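Inicio > Docencia > Materiales > Plásticos de uso doméstico > Tema 4

Tema 4. El moldeo por inyección

La inyección consiste en fundir granza de polímero y empujarla a presión dentro de un molde cerrado y refrigerado. La pieza se expulsa al solidificar. El ciclo depende sobre todo del espesor de pared.
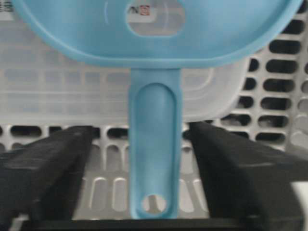
Última modificación de la página: noviembre

4.1. Espesor y rigidez
Una pared gruesa enfría despacio y deja rechupes. Se prefiere una pared fina con el borde reforzado o con nervios. En el ejercicio de Clondex, la pieza pesa 157 g y el molde da 326 piezas por turno. Calculad el consumo de material sin contar la colada.

4.2. Ángulo de salida
Las paredes se inclinan ligeramente para que la pieza se desprenda del núcleo. En recipientes, esa inclinación permite además apilarlos. Repasad los apuntes de Chia-hao Hung sobre desmoldeo.
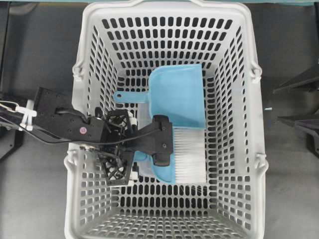

Fig. 2. Cesta de plástico con paredes inclinadas y ranuras; dentro, un recogedor azul claro.

4.3. Huecos
Cada ranura divide el flujo y crea una línea de soldadura al otro lado. Conviene alejarlas de las zonas de carga.

Entrega: problemas 3 a 6, antes de las 14:00.

Contacto: Consolacion Bañez, despacho 443 | Volver arriba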